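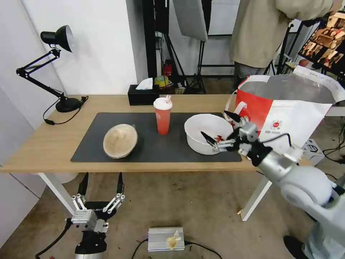 Speckled bowl, red cup, big white bowl.

Jun 18, 2021

Slept badly and woke up at five with the birds, so I gave in and made coffee and sat on the back step until the tomatoes had some light on them. There are flowers on four of the plants now, and the one Kylie gave me (the runt, she called it, and apologized for it) is taller than all the others. I must remember to tell her.

The drive out to Lerkach took most of the morning. They have the bridge down to one lane again and I sat there with the windows open, listening to a man in the next truck sing along to something slow. I didn't mind a bit. Jolene had the soup on when I got there and we talked for two hours before either of us thought to look at the boxes, and that was the whole reason I went!

Her mother's recipes fill three of them. Jolene says 378 cards so far, and she hasn't opened the one that was under the stairs. Half are in pencil and some only say things like "as for Easter, but less." We found the plum dumplings, and the cabbage pie I have been trying to make from memory since I was first married — I had the vinegar wrong all these years. I copied it out twice, once for me and once for Kylie Cartwright, who will want to argue about the caraway.

Paid the Soretti bill on the way home, 190 dollars, more than I'd hoped for one small window and a hinge. The new pane does look nice with the evening coming through it.

Called my sister after supper. She is fretting about the move to Dirklow and whether the piano will go up the stairs, and I let her fret, as she seemed to need it. Then I washed the last of the strawberries and ate them standing at the sink.

Tomorrow: stamps, bread flour, string for the beans. And write to Jolene Stubbs before I forget what I promised her.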